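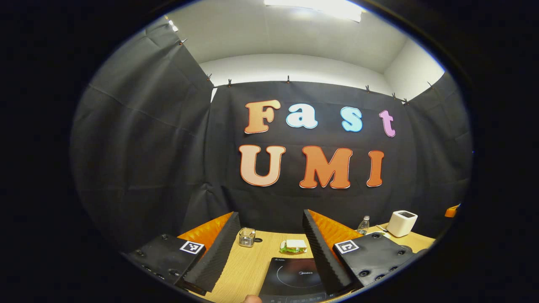

Lanche de terça na Arain

Placa de indução Midea na ponta da mesa, sanduíche de pão branco com alface no meio. Atrás, um copinho transparente de borda metálica e a garrafa de água de tampa branca.

Categoria: Cozinha > Mesas e bancadas

A copa do segundo andar ficou pronta em 12/12/2023. A mesa de madeira veio da sede antiga, em Plaverville -- 18 pessoas almoçam ali em dois turnos. Heledd Edwards cuida da lista de compras e Dougal Pringle, das tomadas. Em fevereiro entram as prateleiras.

Este site utiliza cookies para melhorar a sua navegação. Aceitar | Saiba mais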